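September
By Attila Szabó

4. Recording the mop and tidy tasks with shadow marking

This section is for operators who collect demonstrations for the Atham policy. Section 3 (arm calibration) must be finished first.

Our method depends on one result from the earlier runs. When the policy was trained only with even light, it often treated the shadow of the arms on a wall as an obstacle and stopped. After we added episodes with strong shadows, and marked them, it stopped much less. Of 500 test runs with the new policy, 71 ended with a false stop, and most of these were in the first part of the reach. For this reason the shadow must be kept in the recording, and please do not correct the light.

4.1 Preparing the station

1. Place the robot facing the wall, with the lamp behind it and higher than the head.
2. Put the bin and the open box on the floor on the right side, where the right gripper can reach them.
3. Give the mop to the left gripper. The gripper should close on the upper part of the mop, above the thin pole.
4. Start the Brukeleck recorder and check that the head stream and the wrist stream are both running. 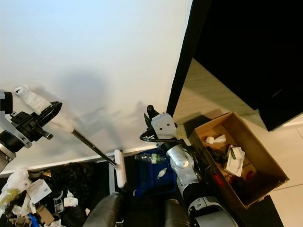 5. Move both arms slowly up and down one time. The operator should find the shadow in the head stream before continuing.
6. Wait 15 seconds with the arms still. The software uses this time to store the light level.

Caution: The mop is long and its lower end moves much faster than the gripper. Keep feet and cables away from it. If the mop touches the wall strongly, press the stop button and begin the episode again.

Note: Loose things on the floor can stay. The policy must learn with a normal floor, and cleaning everything before each episode makes the data too easy.

4.2 Checking the wrist stream

The wrist camera is set to a fixed exposure. On a bright background the finger will become almost black, and new operators sometimes report this as a fault. It is acceptable when the outline of the finger is clear against the wall.

1. Open the wrist stream in full size.
2. Follow the outline of the finger from the base to the tip.
3. If the tip cannot be separated from the background, lower the lamp and repeat step 2.

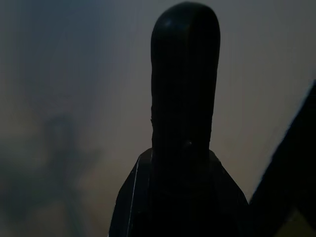 4. Mark the episode as "shadow present" if a shadow of any part of the robot falls on the wall, also when its edges are very soft.
5. Do not mark the robot's own parts as shadow, even if they are equally dark.

Note: Senyo Antwi compared the marks of 2 operators on the same episodes. They disagreed mostly on soft shadows. When you are not sure, choose "present" and write a short comment in the Salter log.

4.3 Ending the episode

Lower the mop until the head rests on the floor, then open the left gripper by hand control. Save the episode before you move the lamp. Episodes saved after the lamp was moved carry a wrong light level and have to be deleted.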